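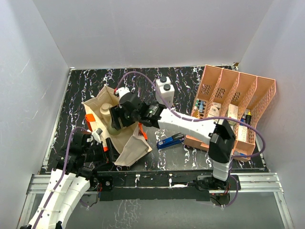
One reader wrote to me that a canvas tote is the worst bag for a desk, because everything falls to the bottom and you must dig for it. I had the same opinion for many years. Then I started to pack the heavy things first and the small things last, and now I use a tote every day.

**The tote on the table, 2021-11-21**

This small gallery is about packing one bag. The stapler is blue with a black top, and I like it because I always find it fast. The tote is beige canvas, bought at the Ciston market together with a second one for my sister.
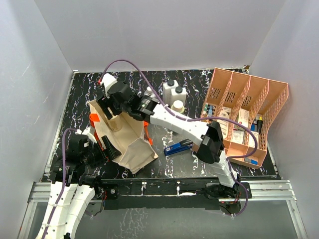

Does the cloth not get tired if you pull it by the top edge each time, asked a visitor from Mirton. A little, yes. Mine has soft corners already, but the seams are good. I open the bag wide before I put anything in - it takes a moment, and then tall things can stand. The black tabletop with white and pale blue veins is nice to work on, and beige cloth is easy to see on it.
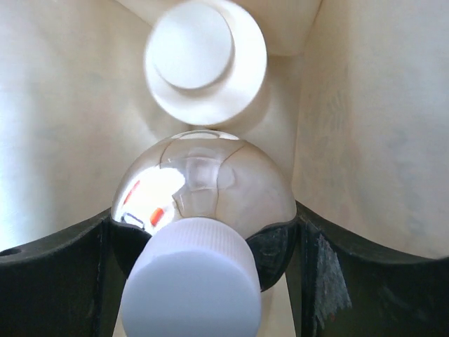 Bottles I keep upright and close to each other, with the caps on top. If there is a free space between them, I put a folded cloth there. The stapler I prefer to lay flat, next to the side. In December I will add more pictures, of the bigger bag from Usta, which has an inside pocket and a longer handle.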